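A Visit to Nakstead: "Most of the Work Happens Before Anything Moves"

November
By Hacer Değirmenci

The open house at Nakstead started at 10 in the morning, and by a quarter past there were no chairs left in the front room. Zübeyde Aksoy, who runs the simulation group, had expected a small turnout. She sent someone upstairs for more chairs and started anyway.

Nakstead works on household robots, and nearly all of what it showed visitors took place in a simulated apartment. Aksoy said this disappoints some people.

"They come in and look for the metal," she said. "We have one arm downstairs and they can see it at the end. But my team spends the day in the rendered rooms, so I show them the rendered rooms."

The group keeps a library of 829 rooms. Each one has its own furniture, wall colors and lighting, and a program can shift all of them between runs. Aksoy's colleague Necati Gündoğdu builds the furniture. He came to the company from Ostero, where he drew kitchens for a catalog.

"A catalog kitchen only has to look good from the front," Gündoğdu said. "In our rooms the arm may come at a chair from the side or from low down. I had to learn to finish the backs of things."

I asked how long a room takes him. He said two days if it is plain and a week if there are many drawers.

For the demonstration the team ran a session in a room with red and charcoal walls. The simulated robot has two arms, and the operator, Remzi Ersoy, put several of its views up on the wall screen. He talked while he worked and took questions from the back row, including one from a retired machinist who wanted to know about finger pressure. Ersoy said pressure was set in software and that he would show her the table of values afterward, which he did.

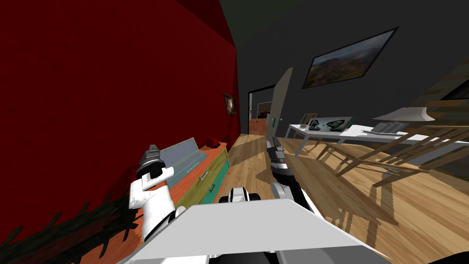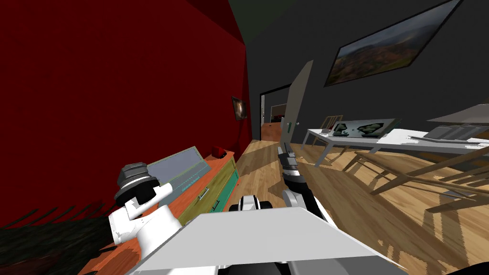
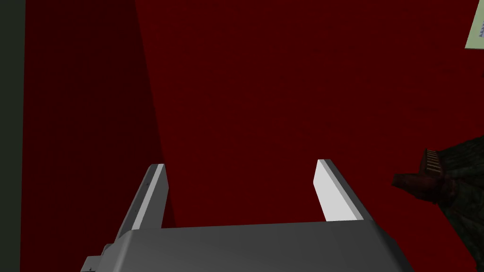 Aksoy said the group had recorded 3,496 sessions since it moved to its present system, called Fanon. Not all of them are usable. An operator reviews each one and marks it as kept or dropped, and a second person checks a portion of those marks.

"On a good day one operator can do up to 20," she said. "After lunch it goes down. I don't push on that. A tired operator gives you sessions you have to throw out."

She was less willing to talk about when any of this would reach a real home. Güler, a furniture rental firm, has asked for a trial in one of its furnished apartments, and she would say only that the two sides are talking.

"The simulator gets a lot of things right and it gets friction wrong," she said. "Cloth is also bad. I would like to fix cloth before we go into anybody's bedroom."

The next open house is planned for spring. Alper Yüksel, who handles visits, said 94 people signed in at the door this time and that the company will split the next one into a morning and an afternoon group. Sign-up will be at the front desk and by phone.

Last updated: November, 4:40 p.m.

Related
Catalog Work and What Comes After: Necati Gündoğdu on Drawing Kitchens
Furnished Rentals See a Busy Fall
Why Cloth Is Hard to Simulate
Open Workshops This Winter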